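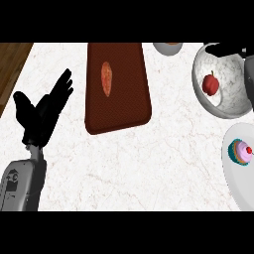 A parent wrote to the club address in June asking why the students spend most of the term in a simulated kitchen when the club owns a real arm, and whether any of it counts as robotics. Several versions of that question come in every year, so the answers are collected on this page, along with the rest.

Does simulation work count?
Yes. The Kernidlow round is run entirely in simulation, and it makes up 52 of the 100 points in the season score. The remaining points come from the written report and the bench test on the real arm. A team that skips simulation cannot place.

What is the task this season?
Tabletop handling with two arms. The scene is a marble counter with dishes and food on it: a tray, bowls, a plate, an apple, a cupcake. Each team gets the same models and writes its own controller. The organizers choose the start positions, and teams do not see them before the scored run.

Why two arms?
The rules require it. Coordination is scored separately from grasping. A controller that parks one arm and does everything with the other can still finish a task but loses the coordination points.

Which simulator do you use?
The club runs Hukerel on the lab machines. Students may install it at home. Home installs must match the lab version, which is posted on the door and in the shared folder. Results from other versions are not accepted for club records.

My hand model passes through the object. Is that a bug?
Usually it is a setting. Check that collision is turned on for the fingers as well as the palm, then check the time step. If the fingers still pass through, save the scene file and the log and bring both to a meeting. A screen recording alone is not enough to trace the fault.

How many runs do we need before we submit?
The club asks for 192 logged runs per controller. Failed runs stay in the log. Please do not restart a run because the first grasp went badly; the success rate in the report is calculated from everything in the folder, and judges can ask for the folder.

Can we change the scene?
For practice, yes. Move things, add things, change the friction. Keep an untouched copy of the original scene and use that one for logged runs. Name practice scenes with your team name first so they sort together.

How large is a team?
Up to 5 students. A student may be on one team only. Teams are fixed once the first log is uploaded.

Do I need to know how to program?
You need to be able to read a short script and change a number in it. The first four meetings cover the rest. Students who have never programmed usually start with camera placement and logging, then move to grasp planning in the second half of the term.

What is the Konstantinidis sheet?
The one-page form for recording grasp attempts. Fill in object, arm, approach direction, result and run number. Leave the result blank if the run crashed before contact, and write "crash" in the notes column. Use the current sheet; the old one has no column for the second arm.

When do we get time on the real arm?
After your simulation log has been checked. Sign up on the list in the Keren room. Slots are after school and end at 5. An adult club leader has to be present for the whole slot, and the emergency stop has to be tested before the first motion.

Can I join in the middle of the season?
Yes, if a team has space. Otherwise you can attend meetings and work in the practice scenes until the next season opens.

Where do questions go that are not listed?
Send them to the club address with your team name in the subject line. Attach the log if the question is about a run.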